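Workplace Ergonomics, Unit 4: Desk Height, Reach and Layout
Notes for the evening section
Prepared by Sigrun Hägglund
Revised November 2024

Last unit covered the chair. Set the chair first, always, and leave it alone while you work through the rest of these notes. Many of the complaints people bring about their desks are chair complaints, and you can't sort one from the other if both are moving.

1. Height of the work surface

Sit with your upper arms hanging down and your elbows bent to a right angle. The underside of the forearm gives you elbow height. For typing, the keys should be at that level or a little below. For writing by hand, most people like the surface slightly higher. For close work such as drafting, mending or sorting small parts, it goes higher again, so that the work comes up to the eyes and the neck stays fairly straight. For work that takes downward force, such as kneading, sanding or packing boxes, go well below the elbow.

A single fixed table can't serve all of these. If the table is too high and can't be lowered, raise the chair and add a footrest. If it is too low, put blocks under the legs. Check that the blocks have a recess for the leg to sit in. Loose pieces of lumber are not acceptable in any workplace assessment you hand in for this course.

2. Reach zones

Draw two arcs on the surface. The first is what your hand covers when the elbow stays close to the body and only the forearm swings. The second is what your hand covers with the arm stretched out and the back still against the chair. Inside the first arc is the near zone, between the two is the far zone, and anything past the second arc is storage.

Things you pick up all day belong in the near zone. Things you pick up a few times an hour can be in the far zone. A binder you open once a week should not be on the desk at all, though it usually is.

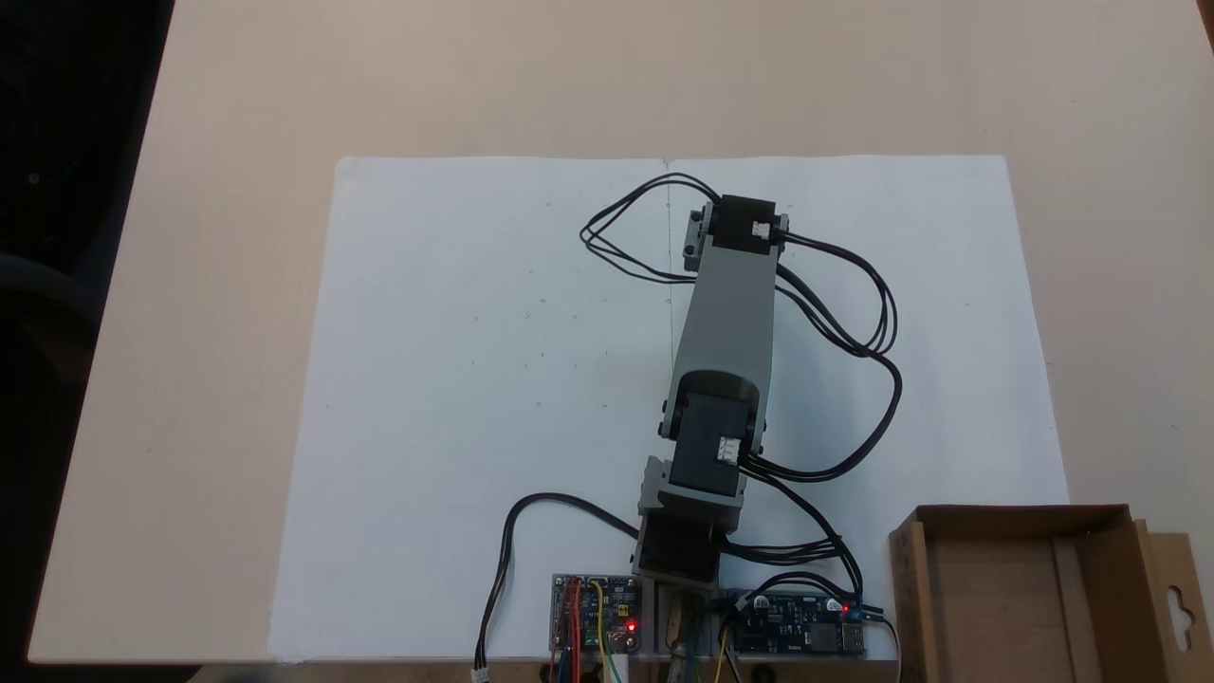 Tape the corners of the paper before you draw your arcs, and mark the position of your chair on the floor as well. If the chair drifts, the second arc comes out too large — this was the most common error in the May section. Have a partner watch your shoulders. If they leave the backrest, start the arc over.

Your arcs will not match your neighbor's. Published reach tables are useful when a desk will be shared by people you have never met, as in the Planine call center case from Unit 2. For one person at one desk, measure the person.

3. Surface finish and glare

A shiny top throws the ceiling lights back at you. People respond by leaning or twisting until the bright patch goes away, and then they hold that posture for hours. A matte finish in a middling shade is the safe choice. Very dark tops make a strong contrast with paper, and the eyes have to adjust each time they move from one to the other.

Front edges matter too. A square, hard edge presses into the forearm. Look for a rounded one, or add a soft strip.

4. Space under the desk

Kneel down and look. In the Tveit case the desks were the right height and the lighting was good, but the staff still sat sideways. The drawer units had been placed in the middle and there was nowhere for the knees to go. Moving them to the left fixed most of it.

Cables, bins, bags and heaters all count as obstructions. Note them on your sheet even if the worker says they aren't in the way.

5. Changing position

No setup is good enough to sit in all day without moving. A sit-stand desk helps only if it gets used, and in many offices it stays at one height after the first few weeks. Phone calls are a good time to stand. So is reading anything on paper.

Homework

Read the Gukison handout and answer the 2 questions on the back. Then assess a desk that is not your own, using the standard sheet. Include elbow height, surface height, both arcs and a sketch of the space underneath. Write 300 words on what you would change first, assuming the employer will pay for one item only. The assignment is marked out of 100, and 12 of those points are for the sketch, so label it clearly.

Next unit: screens, viewing distance and reading glasses. Bring your own glasses if you wear them for close work.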